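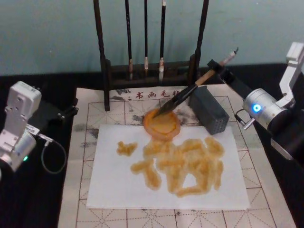

Brush cell at the Skondotdale open day, with the brush tip in the orange.

I went to the Covidar open day in Skondotdale on 13/10/2018 mainly for the safety talk. Our own shop is getting its first shared arm cell next year, and I wanted to see how other people write their rules down.

Marloes Koster led the tour. She started at the door, with the sign-in sheet and the tape on the floor. Visitors stay behind the tape while an arm has power, even if it is standing still. Staff who cross it carry the enable switch with them. It does not get left on a bench.

The calligraphy station had two arms and one brush in use. The color sat in a puddle on the practice cloth, just over the top edge of the paper, and the strokes on the sheet were broad with blurred edges. I asked about liquid that close to the equipment. Koster said their rule is a written limit on how much may be poured at one time, and a wipe-down of the gripper before every tool change. The cloth had plenty of old gray and black stains on it.

The lab's rule book has 43 entries. Five of them deal with status lights. The arms on this table had different ones, a blue ring on the right and a small green light on the left, so the book has a page for each model saying what every color means. We have nothing like that and should.

Two other points I wrote down:

Any change to a gripper means a new risk sheet - a longer finger counts as a change.
Near misses go in the log the same day, signed by whoever held the switch.

The Hoekstra stand next door was mostly brochures. Parking was in lot 9, a long walk from the entrance.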